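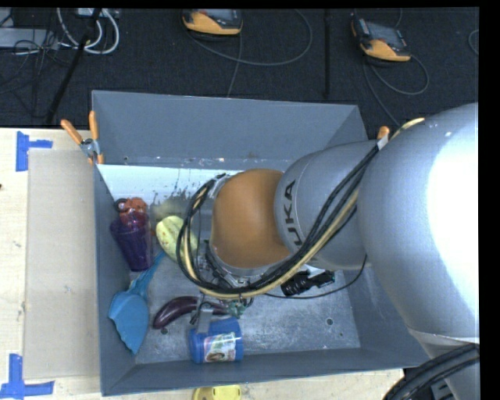
Larnthorpe Bin Station

The Larnthorpe is a complete tabletop station for recording grasping examples. You get the bin, the mounting kit for the arm, the fixed camera mount, the recording software and a starter box of objects. Put it on a solid table, bolt the arm down next to it, and you can be collecting the same afternoon.

We built the first one for ourselves. Our group at Clesumell wanted a policy that could reach into a mixed bin and come out with the thing it was asked for, and we kept running out of good examples long before we ran out of ideas. So we made a setup that one person could run all day without getting fed up with it, and then other labs started asking where we bought it!

The bin

Gray, open on top, with sloping walls. The slope matters a lot. Objects slide back toward the floor when the fingers bump them, so an attempt that goes a little wrong usually leaves you with a new layout to try again, and you spend far less time fishing things out of corners. The floor will get scratched. Ours is covered in marks by now and we like it that way, as a policy trained on a spotless bin can get confused the first time it meets a worn one.

The bin isn't screwed to the table. Two spring clamps on the rim are enough, and you can take it off for cleaning in a minute. Mark its position with tape before you start. Dirk Böttcher on our hardware side uses blue tape for everything and has never regretted it.

The objects

The starter box holds 12 objects, and we had great fun picking them. We went for shapes that ask for different grasps:

Toy vegetables, including a glossy eggplant (slippery, curved, harder than it looks)
Plastic scoops with narrow handles
Translucent cups, which are rough on depth cameras and very good for your data
Cylinders with printed labels, which roll
Ribbed and lumpy pieces that give the fingers something to hold on to

We suggest 8 objects or fewer in the bin at once. Let them overlap. A scoop under a cup is worth more to you than two objects lying politely apart. Please add things of your own, too - kitchen drawers and toy shops are excellent places to look.

Recording

Each episode starts when the operator presses the pedal and ends when they press it again. The software stores the camera stream, joint positions, finger opening and a short text label, all on one clock. You can drive the arm with handheld controllers or a space mouse. Failed grasps are kept and tagged, and you choose later whether to train on them.

A practiced operator at our place records 200 episodes in a day. For a first policy on the starter box we'd aim for 800, spread over several people. Hannelore Hinrichs wrote the review screen, where you can scrub through a day's episodes and throw out the bad ones with a single key. It's my favorite part of the whole package.

Cables

Leave more slack at the wrist than you think you need, then run the arm through its full reach by hand before the first recording. Loops near the gripper will block the camera in some poses. That's fine as long as they sit the same way when you deploy. If you rebundle the cables halfway through a collection, write it down in the session notes.

What's in the box

Gray bin with two spare clamps
Camera mount, fixed position, beside or above the bin
Arm mounting plate
Foot pedal
Starter box of objects
Roll of tape
Recording and review software, with source

Arm, gripper, camera and table are not included.

Ordering

New stations ship in October. For mounting plates to fit an arm you already have, write to Arne Engelhardt with the model and a sketch of your table.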